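Did the Plindavgate fox really come back? A student project report

Submitted 04/12/2023

What we set out to do

The wood at Plindavgate has had foxes in it for as long as anyone in our department has been going there. Two years ago the local newsletter announced that mange had "all but wiped out" the animals, and this autumn the same newsletter announced that they had recovered. Neither article said how anyone knew. Our project began as a plan to describe the recovery. It became a project on whether there was one to describe.

Mange in foxes is caused by a mite that burrows into the skin. The animal itches, loses fur and often stops looking after itself properly. Some die of cold or hunger, and some get better without help. A badly affected fox is easy to notice because it wanders about in daylight, and a healthy fox mostly isn't seen at all. We kept coming back to this. If people report sick foxes and ignore well ones, a pile of reports tells you a lot about people.

Where the numbers came from

We had two sources. The first was a set of public sightings collected through a website called Gurkix, which lets anyone drop a pin on a map and tick a box for the animal's condition. It held 1287 fox records for the wood and the streets next to it. The second was our own trail cameras, two of them, strapped to trees from the start of September. They gave us 2894 clips, and most of those were branches moving in the wind, pigeons, or a ginger cat we came to call Cider.

After sorting, 196 clips had a fox in them. That sounds like a fair number until you remember that a single fox walking up and down the same path every night could produce all of it. We could tell one animal from the rest with any confidence, a dog fox with a kinked tail that we named Kwak. The others look alike in black and white at night, and we don't believe people who say they can always tell.

The problem with the Gurkix records

The condition box on the website offers "healthy", "unwell" and "not sure". There is no guidance on what unwell means. Foxes moult in spring and summer and can look dreadful while doing it, with thin tails and patches on the flanks, and a large share of the "unwell" pins fall in exactly those months. We also found pins dropped at the same spot within minutes of each other. They might be several foxes, or several neighbours looking at one fox.

We tried throwing out the doubtful records. The trouble is that the answer changed depending on how strict we were. With everything left in, reports of unwell foxes dropped sharply between the two years. With the moulting months removed, the drop became small. With the likely repeats removed as well, there was hardly any drop to see. A result that depends so heavily on our own choices isn't one we want to lean on.
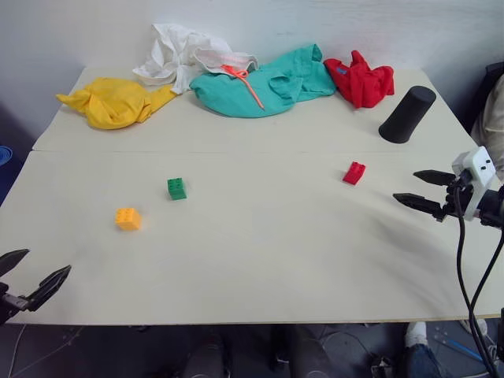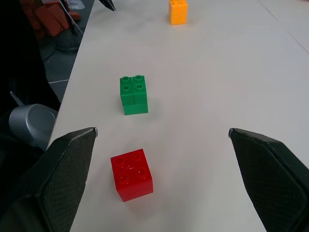
Counting animals you can't recognise is an old difficulty, and the usual way round it is to mark some of them, let them mix, and see how many marked ones turn up again. We weren't allowed to catch or mark foxes, and we wouldn't have known how. The idea is easier to see with toy bricks. A red brick and a green one are no trouble to tell apart on a table, even though both have the same four studs on top, and if the red one turns up twice you know it's the red one. Take the colours away and you're stuck with the studs, and the studs are no help at all. That is our foxes at night, with Kwak as the only red brick. One recognisable animal isn't enough for the sum to work, and we have left out the estimate we produced with it in our first draft.

What the cameras did show

Most of the fox clips were too dark or too short to judge fur. In the ones we could use, the animals mostly had full tails and moved normally. Kwak had a bare patch near the hip in September and it seemed smaller later on, though he was standing at a different angle and we disagreed about it among ourselves. Camera two was also moved a few metres after the strap slipped, so the early and late clips from it shouldn't be compared.

Can we say they recovered?

We can say there are foxes in the wood and that some of them looked well this autumn. We can't say how many there are. We can't say how many there were before, and without that the word "recovery" means very little. The earlier collapse may have been real. We asked the newsletter for its source and were sent a link to the Gurkix map.

If another group takes this on, we would suggest more cameras, left alone in fixed places for at least a full year, and a written rule for what counts as mange, agreed before anyone opens a clip. The sorted clips and our notes are in the department's shared folder. Cider's are in there too, in a separate one.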